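Wamutano Opens Regional Repair and Alteration Service for Leather Outerwear

Members and trade customers are advised that the Wamutano outerwear workshop will begin accepting leather and suede garments for repair, relining and alteration in March. The service replaces the former arrangement with outside contractors, which closed to new orders at the end of last season.

The workshop will be directed by Teresa Salgado, who joins Wamutano from the pattern room at Fonseca. She will be assisted by Josphat Waweru as senior cutter. Both have long experience with lambskin, cowhide and bonded suede, and both will be present at the counter on working mornings to assess garments before an order is written.

Work accepted under the new service includes the replacement of zippers and snaps, the repair of torn pocket mouths, the shortening of sleeves and hems, and full or partial relining. Sleeves may be shortened by up to 3 inches without disturbing the cuff. Greater reductions require the sleeve to be taken out at the shoulder and are quoted separately. The workshop regrets that it cannot lengthen a leather garment, nor can it let out side seams where the original stitching has marked the skin.
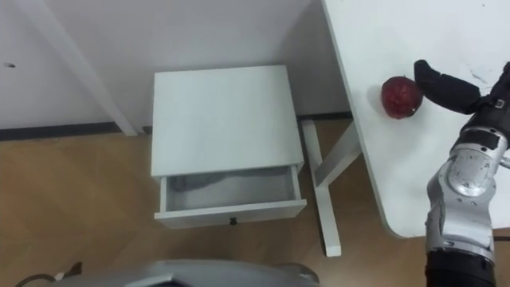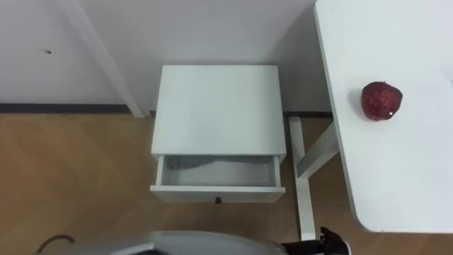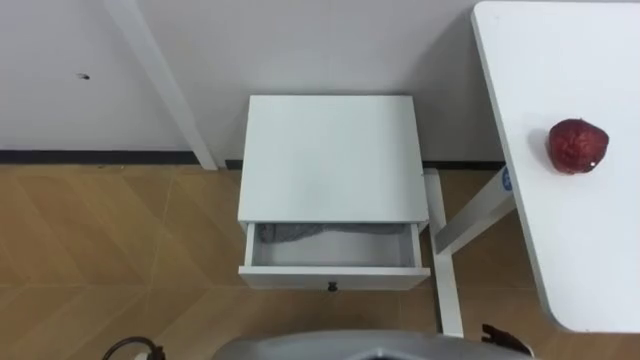
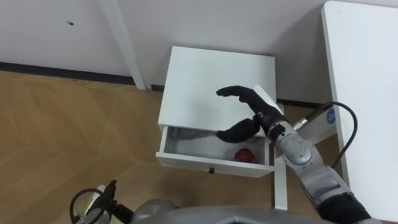 Linings will be offered in two weights. The lighter is a plain twill from Uvstead, available in black, brown and navy. The heavier is a quilted cloth supplied by Jilen and is recommended for full-length coats and for motorcycle jackets worn through the winter. Customers who wish to supply their own lining fabric may do so, provided that it has been washed and pressed beforehand and that no less than the quantity stated on the order form is handed in with the garment.

Garments should be brought in clean and with the pockets emptied. Belts, detachable collars and zip-out liners should be left at home unless they form part of the repair. Where a zipper is to be replaced, the customer will be asked to choose between a metal and a molded type at the time of the order — a change of mind after the old zipper has been removed will be treated as a second job.

Simple repairs will be ready in 10 working days. Relining and work on the shoulder or collar will take up to 30 working days, and customers are asked to plan accordingly before the cold weather. A garment will not be cut until the written quotation has been signed and returned.

Trade accounts will be handled by Cristóvão Valente. Retailers sending in more than one garment should attach a separate ticket to each, showing the account name, the size and the work required. The ticket to be used is Form 2939, copies of which are held at the counter. The older yellow tickets will be honored until the present stock runs out, but they have no space for lining weight, and this should be written on the reverse.

Questions regarding work left with the former contractors should be addressed to Aníbal Mota, who retains the order books for that period. Garments from those orders that have been finished but not collected are stored at the Wamutano workshop and may be claimed on presentation of the original receipt.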